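Why does a steel cup keep your drink warm?

Kids' science page, no. 8 in the kitchen things series
by Geeta Ahuja

Quick one this week as I've got a bus to catch. Lots of you wrote in about cups. Why does hot chocolate in a china mug go cold before you've finished your toast, but in a steel cup it's still too hot to sip? Good question. Cups with steel insides and pale green outsides, then.

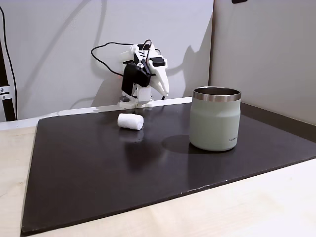
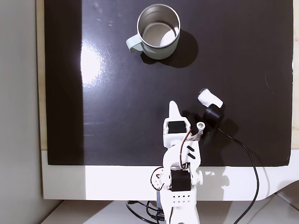 First thing. Heat moves. Always from the hot thing to the cooler thing, never the other way round by itself. So your drink is hot, the kitchen is cooler, and heat sneaks out of the drink into the kitchen until they match. Then you've got cold cocoa. Yuck.

How does it get out? A few ways.

Through the sides. Heat passes along through whatever it's touching. Grown-ups call this conduction. Hold a metal spoon in a hot drink (careful!) and the handle gets warm in the end. Metal is very good at this. A wooden spoon is rubbish at it.

Carried by air. Warm air goes up, cool air slides in underneath, warms up, goes up too. Round and round. That's convection.

By shining. Yes really. Warm things give off a sort of light we can't see, called infrared. You can feel it on your face near a fire. Shiny metal is good at bouncing it back.

And steam! Tiny bits of water leave the top of the drink and take heat away with them. Big one, this. An open cup loses loads out of the top, so if you have a lid, use it.

Hang on though. If metal lets heat through so easily, why make a cup out of it?

Because in lots of insulated cups there are two walls. A cup inside a cup. Between them is a gap, and in the best ones nearly all the air has been sucked out of the gap at the factory. A space with nothing in it is called a vacuum. Heat can't pass along through nothing, and there's no air to carry it about. It can still shine across, but shiny metal helps stop that. So the heat is mostly stuck. Clever.

Some steel cups only have ordinary air in the gap. Still helps, just not as much. You can't tell which by looking, you have to read the box or test it.

Does it work for cold drinks? Yep. Same thing backwards. Heat from the room is trying to get in to your squash and can't get past the gap. The cup doesn't know which is which. It doesn't make anything hot or cold, it just slows things down.

What about cloth? A rolled up flannel or towel is full of little pockets of air, trapped between the threads. Trapped air is slow at passing heat along. Same reason your jumper works. Wrap a towel round a china mug and it'll stay warm longer than a bare one. Has to be dry tho, wet cloth is no good.

TRY IT

You need: a grown-up, two mugs the same, a small towel, a kitchen thermometer, a clock, a jug of warm tap water. Warm, not boiling!

Put 200 ml of water in each mug.
Wrap the towel round one. Leave the other bare.
Take the temperature of both. Write it down.
Do it again every five minutes, until you get bored.
Draw a graph, one line for each mug.

If you've got a steel cup at home add that as a third one. Same amount of water or it isnt fair.

Then do it again with a saucer on top of each. Which made more difference, the towel or the saucer? I'm not telling.

Spyros Vasić from Prirdale wrote to say his class tried it with ice cubes in place of warm water and timed how long they took to melt. Lovely idea. They used bubble wrap, a sock and newspaper. The sock did better than the newspaper, which suprised me.

WORDS TO KNOW

Insulator: stuff that's slow to let heat through. Wool, cork, foam, trapped air.
Conductor: stuff that lets heat through fast. Copper, steel, most metals.
Vacuum: a space with almost nothing in it. The floor-cleaning kind is named after it.

Send your graphs in, wonky ones welcome. Next time: why bread goes stale and biscuits go soft.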